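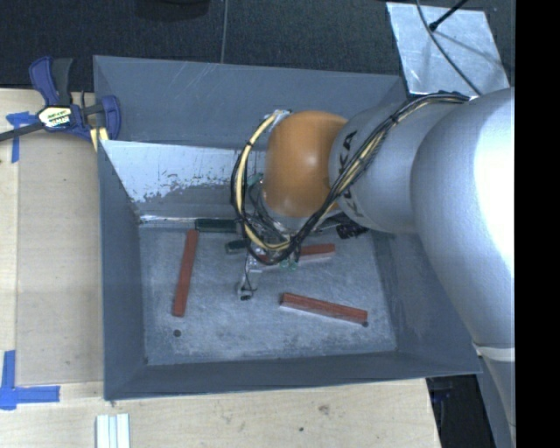 Community Help > Workshop and Garage > Metal Bins and Storage > Scuffed metal bin with holes in the floor, what to do before storing blocks in it

I have a large gray metal bin that lives on a wooden tabletop. It holds painted blocks, mostly long narrow ones in brick red, plus some dark green pieces. They are left over from a set of building blocks my brother-in-law cut for a school in Odwood, and I sort and repaint them in batches of 50 before they go back.

The bin is worn. The floor is scuffed all over and has whitish streaks and a powdery look, worse toward the front. There is an angled panel inside at the back, and the pale surface on that has gone in ragged patches along the lower part so you see darker gray. The floor also has small round holes in it, one in the lower left and one in the lower right.

What I want to know:

Is the white powdery stuff going to come off on the paint? A couple of the red blocks have come out with pale marks along one edge and I can't tell if it's from the bin or from rubbing against each other.

Should I plug the holes? The blocks are far too big to go through but sanding dust gets onto the table.

Is it worth repainting the inside, or do I put a liner in and forget about it?

I don't know what metal it is. It was bought used in February and there is no label on it. I would like to keep it because the sloping sides make it easy to reach in.

Posted 6 Aug 2020

3 answers

Hemant Rana
Accepted answer

Find out what the metal is first. Put a magnet on the outside of one wall. If it sticks firmly it is steel, most likely painted or galvanized. If it doesn't stick it is probably aluminum, though some stainless won't hold a magnet either. White powder on galvanized steel is usually zinc corrosion and on aluminum it is oxide. It could also be plain dust from your sanding, or old paint that has gone chalky. Wipe a patch with a damp white rag and look at the rag. If the patch is clean after it dries and stays clean for a few days, it was dust.

If it is old paint coming off, don't sand it until you have had it checked for lead. You bought it used and you don't know what was put on it, and these blocks are going to a school. I wouldn't rely on a home swab for this. Send a chip to a lab. Until you have the result I would keep the blocks out of it.

Assuming it comes back clean:

Empty the bin and vacuum it. Wash it with warm water and a little dish soap using a nylon brush. Don't use steel wool on it. Rinse, dry with a towel, and leave it until the corners are dry too. The base of that angled panel will hold water, so tip the bin forward for a while.

Then put in a liner. I would not repaint. Blocks dropped in a painted bin chip the paint, and you will be back where you are now in a year. A sheet of closed-cell foam or a piece of ribbed rubber matting cut to the floor will do it. Cut a second piece for the back panel and hold it with double-sided tape at the top. Avoid the cheap black rubber mats, they can leave marks on fresh paint.

Leave the holes alone. They may be drain holes or bolt holes, it makes no difference to you, and the mat covers them and keeps the dust off the table. If you take the mat out to wash the bin you will be glad of them.

On the pale marks, rub one with a damp cloth. If it wipes off, it came from the bin or it is dust. If it stays, the paint is worn through at the edge. Sharp edges on a long block always lose paint first. Take the corners down slightly with 220 paper before painting and it holds much better. Also let the paint cure fully before the blocks touch each other. Dry to the touch is not cured.

Faton

I had one that looked a lot like this and painted it. Used a 2000 grit pad because that was what I had in the drawer and the primer never gripped. Don't do that. Something much coarser if you're painting. I ended up lining it with an old yoga mat and it's been fine.

goossens_k

just get a plastic tub

Comment from original poster:
Magnet sticks. The rag came up white the first time and nearly clean the second, so at least part of it was dust. I have sent a chip from the back panel off anyway and the blocks are in cardboard boxes for now. I already had matting from Muvis so I'll cut that if the result is OK. The marks on the red blocks did not wipe off.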